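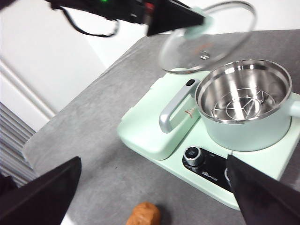 Clondell Home Support
Ticket 480-190
Product: breakfast machine, pot and grill plate on one base
Opened by: Shalini Rathore
Opened: 13th February
Status: Closed

Customer message

I have a breakfast machine in mint green, the kind with the grill on one side and the pot on the other. The grill side works fine. The pot side heats up, the water starts to boil, and then it shuts off before anything on the steamer rack is done. I have tried it with eggs, with dumplings and now with sweet potatoes. Eggs come out OK. The sweet potato was hard in the middle both times.

I set the pot knob all the way up. I use the wire rack that came in the box. It's plugged straight into the wall in the kitchen. I bought it in August from the Paredes store and didn't use the pot much until this winter.

Shalini

Reply 1 - Support

Hello Shalini,

Thank you for the details. Please let us know:

How much water you put in the pot, in ml if you can.
The weight of the sweet potato, and whether it goes in whole.
Whether the pot sits flat on the base, with its handle over to the side where it belongs.
Whether there is any white or brown film on the inside bottom of the pot.

Please unplug the machine and let it cool before you check the last two.

Reply 2 - Customer

Water: I measured it this time and it was 190 ml. Before that I was just covering the bottom.

Sweet potato: 464 g, whole, skin on. I have a smaller one here I could try.

The pot sits flat. It doesn't rock.

There's a chalky ring on the bottom, white, with a brown patch near the middle. I wiped it with a sponge and it didn't come off.

Also the lid rattles when it boils, not sure if that matters.

Reply 3 - Support

The rattling is only steam getting out and you can ignore it.

The shutoff sounds like the dry-boil cutout. It trips when the bottom of the pot gets too hot, either from low water or from scale. You have both. Please do the following in order:

1. Descale the pot. Fill with water to just under the rack, add two spoonfuls of citric acid, bring to a boil, switch off and leave for half an hour. Pour out and rinse twice.
2. Wipe the heating plate under the pot with a dry cloth once it is cold.
3. Steam again with 480 ml of water. Check that the water stays below the rack.
4. Cut the sweet potato into thick slices for this test. We want to see if the machine keeps running, and a whole one that size takes a long time.

Keep the grill side off while you test.

Reply 4 - Customer

Descaled it twice. The white came off the first time, the brown patch needed the second. I used the Binham powder from under the sink, which says citric acid on the bag.
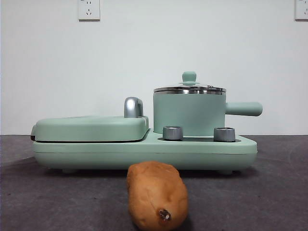

Then I ran it with the full 480 ml and the slices, grill off. It stayed on. I checked at 20 minutes with a fork and they were soft, and there was still water in the bottom.

Next I want to do one whole. How long should I give it? The booklet only has times for eggs, corn and buns.

Reply 5 - Support

Good news on the cutout. For a whole sweet potato, medium size, allow 45 minutes and look at the water at the halfway point. Top up with hot water if it is low. Prick the skin a few times first. For anything as big as the 464 g one we would still cut it in half.

With hard water, descale once a month.

Reply 6 - Customer

Did the smaller one whole. Topped up once, no shutoff. It was done at 50 minutes, so a bit over what you said, but I had the lid off a couple of times to look. You can close this.

One thing for whoever writes the booklet - please put the water amount on the page with the steamer rack. It's only in the cleaning section.

Internal note

Cause: scale plus low water. No part sent. Booklet comment passed to Drerkard with the ticket number. Closed.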